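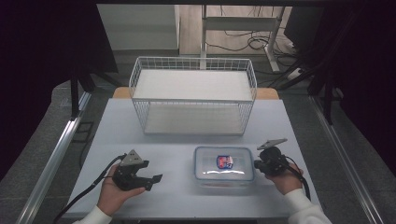 On 2026-10-10 a list member wrote:

> I'm taking the 927 from Flanmont to Skunov for the first time in December and I keep getting two different stories about food. My sister-in-law says to eat a big dinner first and bring nothing. The older posts on here all say to pack like you're crossing a desert. Is the cafe car still running? Can you really get out at Bomano and buy something? I don't want to haul a cooler, but I also don't want to be the person eating crackers for breakfast.
>
> Also, is it rude to eat a hot meal in a coach seat? I've never done an overnight train before and I don't know the manners.

Welcome to the list, and welcome to the 927! I've ridden it every winter since I moved away from Flanmont and I have strong feelings about nearly every part of your question, so get comfortable.

Cafe car first. It was on the train when I went up last winter. The trouble is the hours. It opens when we leave Flanmont, there's a line right away, and then the attendant shuts the grille for the night a lot earlier than you'd think. In the morning it doesn't open again until after Bomano. So if your plan is to sleep a little and then wander down for coffee at some awful hour, you're out of luck. Bring a thermos. I fill mine at home with tea that's much too strong and it's about right by the time I want it.

What they sell is fine. Cheese sandwich, soup in a cup, those dry little almond cakes. The soup is good, really good, and I'd buy it even if I had a full bag of food with me. The sandwich I would skip. I've had it cold in the middle more than once, and by that point you've already walked through three cars and you're too tired to go back and complain.

Now, Bomano. The older posts are right that you can get out, but please read the dates on them, some of those were written under the old timetable when the train sat there forever. It's now a 27 minute stop on paper. On paper! If we come in late they take it out of the stop, and the conductor will say so over the speaker in a voice like he's talking into a sock. Ask him face to face before you step down. I did not do this one year and I ended up running the length of the platform with a bag of rolls under my coat.

The rolls were from Wouters, and I'd do it again. Wouters is the bakery across the square from the station, green awning, and it opens early enough that you can smell it from the platform when the doors open. Get the potato rolls if they have them. Get the plain ones if they don't. The coffee there is ordinary and slow, and I think the coffee is how people miss the train – they pay for rolls, they're doing great on time, and then they stand there waiting on a latte. Just get the rolls.

After Bomano it's 133 miles to Skunov with nothing you'd call a real stop. This is the stretch where I see new riders get grumpy. The cafe has a line again, the kids are all awake, the heat in coach is either off or roasting, and you've still got the whole climb to go. So whatever you do about dinner, save something for then. That's my number one piece of advice and I wish I'd put it at the top.

As for your sister-in-law, I sort of see her point. A big dinner at home is nice. But a big dinner followed by sitting upright in a coach seat all night is not nice at all, and I say that as somebody who tried it with lasagna. I eat something small before I leave, then have my proper supper on board once they've checked tickets and turned the overhead lights down. It gives you something to do, too. The first few hours are long if you're too keyed up to sleep.

Here's what I carry, since you asked about hauling a cooler (don't, there's no place to put it, and the rack over the seats is shallower than it looks in the brochure):

- A flat box with a lid that snaps on properly. Flat is what matters. A tall round one rolls off the tray on the curves before Bomano, ask me how I know.
- Cold noodles or rice with whatever vegetables I have, dressed a bit heavy because everything tastes bland when you're tired.
- Hard cheese and apples for the last stretch. Pears if you're brave. They bruise.
- A real fork. Plastic ones snap, and then you're eating noodles with half a fork in the dark.
- Two dish towels, one for my lap and one for everything else.
- A little salt in a twist of paper, mostly for the soup.

I freeze the box overnight if it's something that can take it, and it thaws by suppertime. That does the job of the cooler. I would not do this with anything that has mayonnaise in it, and I wouldn't leave meat or eggs sitting around that way for half the night either, but noodles and vegetables and a dressing made with oil have always been fine for me when I eat them the same evening.

On manners. I don't think a hot meal is rude. What bothers people is smell and noise, and hot has less to do with it than you'd expect. I've sat next to a man who ate a steaming tub of plain dumplings and I was only jealous. I've also sat across the aisle from a cold tuna sandwich, and I thought about it until sunrise. If it's fishy or it has a lot of raw onion, take it down to the cafe car, where the tables are, and where it smells like soup anyway. You're allowed to eat your own food in there as long as there's room. If it fills up, give the seat to somebody who's buying.

And crinkly bags! Please, if you bring chips, put them in something quiet first. I can sleep through a baby and I can sleep through the horn at every crossing but there's something about a person trying to open a bag slowly, out of kindness, for ten minutes. Just rip it open and be done.

Sharing is normal on this train, by the way, at least in coach in winter. You'll be offered things. Mandarins, mostly, and hard candy, and once a whole slice of plum cake on a napkin. It's perfectly okay to say no thanks. If you say yes it's nice to have something to offer back, and this is where I'd bring a few extra cookies from home. I've tried offering people my noodles and it doesn't work.

A couple of boring things while I'm here. The water from the tap in the washroom isn't for drinking, there's a sticker but it's worn off in some cars. The good tap is in the vestibule next to the cafe and it's slow, so go early with your bottle. The trash gets picked up once, before Bomano, and after that the bin by the door overflows, so keep a spare bag at your seat. And the trays only lock flat if you push down on the left side first.

Seats: if you can still choose, sit on the right going north. You get the river in the morning. I'd also go toward the back of the second coach, close enough to the cafe to beat the line and far enough away that the door isn't sliding open next to your head all night. Other people on here swear by the last car and they're welcome to it, I find it sways too much to pour tea.

When you get to Skunov, the station buffet is slow but the lady at the counter will do you fried eggs and toast if you can wait, and in December I'd wait. It's warm in there. The bus into town goes from the side door, not the front.

Does anybody know if Wouters is keeping the early hours this winter? They closed for a while last year and I'd hate to send somebody sprinting across that square for nothing. I'll be on the 927 myself in December if the fares don't jump, probably in the second coach, with the tea.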